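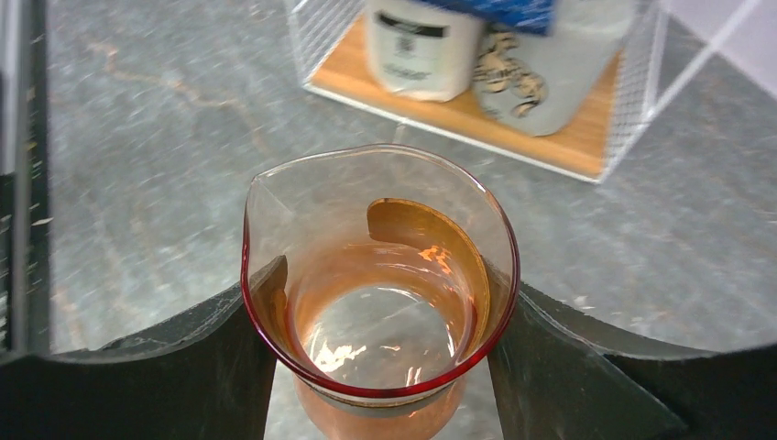 Finger swap week. Comparing the Zalleck curved ones against the Vadport flats on glass, same arms, same controller, same code. The wrist cam is what sold me on the curve tbh. Looking straight down you can see the inner edge following the wall of the beaker just under the red rim, so if the grip is off center you know before you lift. With flats I'm guessing until it tips.

💬 6 🔁 14 ♥ 88

Some background for whoever asked. Two arms, one gripper each, wrist cam on both plus a fixed one looking at the whole setup. Controller is the Brandes box. Everything logs at 60 Hz now. Used to be slower and I missed slips completely, they just looked like a jump between samples.

💬 2 🔁 3 ♥ 31

The test: grab beaker, lift, hold, tilt until it pours, come back upright, set down. Fail = glass moves in the fingers by more than I can live with. Yes that is a vague number. I drew a line on a piece of tape and if the line goes past the other line it's a fail. Very scientific

💬 11 🔁 5 ♥ 102

111 grabs so far across both sets. Flats are fine on lift. Flats are fine on hold. Flats are bad on tilt, the beaker wants to roll around the contact line and there's nothing to stop it. You can squeeze harder but it's glass and I am not sweeping again.

💬 4 🔁 9 ♥ 67

Curved ones barely roll. BUT they're picky about diameter. Anything skinnier than the curve was cut for only touches in the middle and then you basically have a worse flat finger. Tried a test tube. Do not try a test tube.

💬 8 🔁 12 ♥ 94

Pads next. Zalleck ships bare. I put Priludura strips on one pair and left the other pair alone. Grip is way better with the strips, no contest, but they hang on when you open. Fingers let go and the glass comes along for a tiny ride. Had to add a pause and a small wiggle to the release. Ugly, works.

💬 3 🔁 4 ♥ 45

Also the strips pick up dust like crazy. Wipe them every session or your afternoon numbers wont match your morning numbers. I lost most of a day to this before Parvathi Alva asked when I'd last cleaned them. Never. The answer was never.

💬 9 🔁 7 ♥ 133
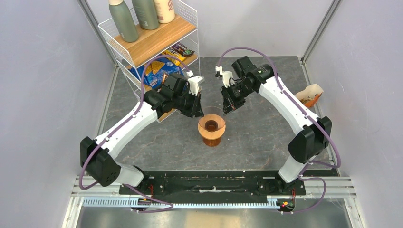

Two arm runs are a whole different problem. When both grippers work on the same object the Brandes box treats them as two separate force loops and they argue. One pushes, the other reads it as contact and pushes back, and it creeps up until one of them hits the limit. Fix for now is one arm stiff, one arm soft. Soft one follows. Lower the gain on the soft side more than feels right, then a bit more.

💬 13 🔁 22 ♥ 151

Which arm gets to be stiff? Whichever one has the better wrist view. Tried it both ways and the difference was bigger than the difference between finger sets, kind of embarassing for a finger comparison thread.

💬 2 🔁 6 ♥ 58

Camera notes, quick. Glass is miserable. Highlights move when the wrist moves and the tracker loves to lock on to them. Locking exposure helped. Turning off auto white balance helped more. Color in the liquid helps a LOT, with plain water the level is a coin flip from above.

💬 5 🔁 16 ♥ 97

The fixed cam is better for "did anything dumb happen" and useless for fine alignment, the grippers block the one spot I care about. Keep both. If I could only have one it'd be the wrist, and I'd complain the whole time.

💬 1 🔁 2 ♥ 39

Cable thing since I've had 3 DMs on it: clip it along the forearm but leave a big fat loop at the elbow. Bigger than looks sane. Mine was too tight in December and the wrist would stop short at full reach with no error, nothing. Blamed the controller for a week. Sorry Brandes.

💬 7 🔁 19 ♥ 120

Where I'm at: Zalleck curved with Priludura for anything round and beaker sized. Vadport flats for boxes, bags, lids, flat stuff. Wouldn't buy either as my only set. Swapping takes me a few minutes plus a re-zero, and if you skip the re-zero the close position is off and the first grab is a crunch.

💬 10 🔁 27 ♥ 164

Log is at 2,461 rows, half of them labeled badly bc I typed the finger names three different ways. Will post the sheet once it's cleaned up. Parvathi wants the release wiggle numbers split out so that goes in too.

💬 4 🔁 8 ♥ 76

Still to do: wet outside of the glass, smaller beaker, same tilt at half speed. If anyone has run Vadport flats with a v-groove insert pls tell me how it held up

💬 15 🔁 5 ♥ 49

Threads > Robotics > Grippers

More from this author
Brandes controller, first boot and the menu I hate
Wrist cam mounts: printed vs bent metal
Re-zeroing after a finger swap, my checklist
Why my force readings drift after lunch
Vadport flats on snack bags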